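Datasets > Food and Drink > Okonkwo Tea Notes > README

14 comments · 37 shares

# Okonkwo Tea Notes

Okonkwo Tea Notes is a collection of written tasting notes on loose leaf tea. It holds 3,000 notes in English, written by 304 people who drink tea at home. I made it for persons who study how people describe taste and smell in everyday words. Please read the section on known problems before you use it, it is the most important one.

Last update: May 11, 2019
Maintainer: Linnea Björklund

## Where the notes come from

The notes were first kept on paper cards by the members of a tea-by-mail club, the Okonkwo club. Every month the members received a small packet with no name on it, only a number. They brewed it, wrote a card, and mailed the card back. The true name of the tea was told in the next letter.

Hauwa Uzor kept all the cards in shoe boxes for many years and she lent them to me. I typed them together with Idris Mostyn. He typed the black teas and the smoked teas, and I typed the rest. When we could not read a word we wrote `[?]` in its place. We did not guess.

All writers who could be reached gave permission for their notes to be shared. Cards from writers who did not answer are left out. Names are replaced with a writer number.

## Files

- `notes.csv` has one row for each note
- `teas.csv` has one row for each tea, 200 rows
- `words.txt` is a list of the taste words that appear, sorted by the alphabet
- `CHANGES.md` tells what was corrected and when

The files are UTF-8 and the separator is a semicolon, not a comma. The writers liked commas very much.

## Columns in notes.csv

| Column | Meaning |
|---|---|
| note_id | Number of the note |
| writer | Writer number |
| tea_id | Points to teas.csv |
| month | Month when the packet was mailed |
| water | What the writer said about the water, free text |
| minutes | Steeping time, if given |
| vessel | Pot, cup, bowl or other |
| smell | Free text |
| taste | Free text |
| again | Would the writer drink it again: y, n or empty |

The column `minutes` is empty in 900 rows. Many people wrote "as usual" or "until dark enough" and I kept these words in the column `water`, where they wrote them on the card. I know this is not the best place. Moving them would break the scripts that some people already made, so they stay.

## How we corrected the spelling

We corrected only clear mistakes, for example "astringant". We left words which are strange but may be on purpose. One writer uses "hayish" in almost every note, another one writes "roofy", and I asked Hauwa if it means something. She thinks it is the smell of a warm attic. It stays as it is.

Tea names in `teas.csv` follow the spelling on the seller's list. Two sellers are in the data, Claso and Breser. When both of them sold the same tea under different names, we kept two rows and put the same value in `same_as`.

## Known problems

**The September packets.** In one year the September packets were mixed up before mailing, and an unknown part of the members received a green tea under the number of an oolong. These notes have the mark `mixed` in the `tea_id` column. Do not use them to compare teas. They are still useful for the language.

**Few writers, many notes.** A small group of writers wrote a big part of the collection. If you count words without looking at the writer column, you will mostly learn how these people speak.

**The vessel.** The card had only the box "pot", and it did not ask what the pot is made of. Some writers added it by hand, many did not. Modupe Aliyu wrote to me that for her this is the biggest hole in the data, and I agree with her. A clay pot which has been used for years can change the taste, and also a metal pot keeps the heat in a different way than a thin porcelain one.

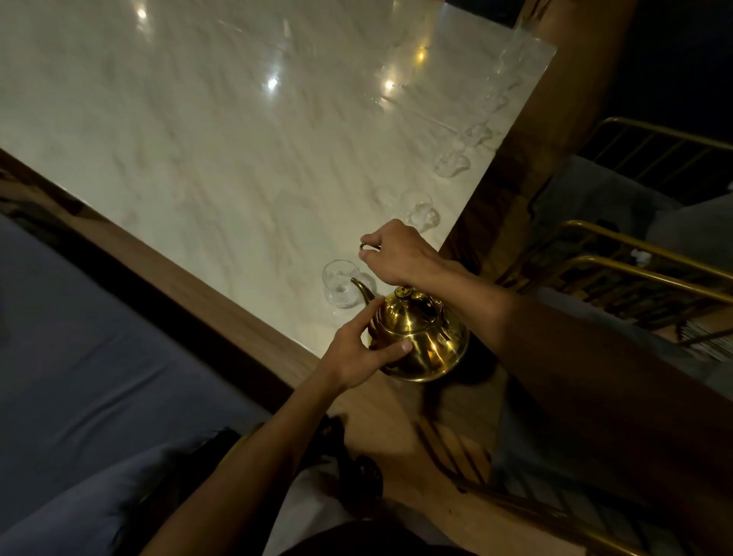 If a writer gave the material, it is in the column `vessel` after a slash, like `pot/clay`. Please do not fill the missing ones from other notes of the same writer. Several writers owned more than one pot.

**Milk and sugar.** The rules asked for tea without anything in it. Some notes clearly speak about milk. They are not marked.

## What it should not be used for

Please don't use these notes to rank sellers. The teas are from old harvests and the members did not choose them. The notes also say nothing about health.

## Use and thanks

You may copy, change and share the files if you name the collection. Fitzgerald Pennington checked the dates against the old club letters, and found many errors which were mine. The conversion script was made with Bruvix, version notes are in `CHANGES.md`.

Corrections are welcome. Send the note_id and the new text, one per line, and please write which card side you mean if you have a scan.

We use cookies to remember your settings. Accept · Manage choices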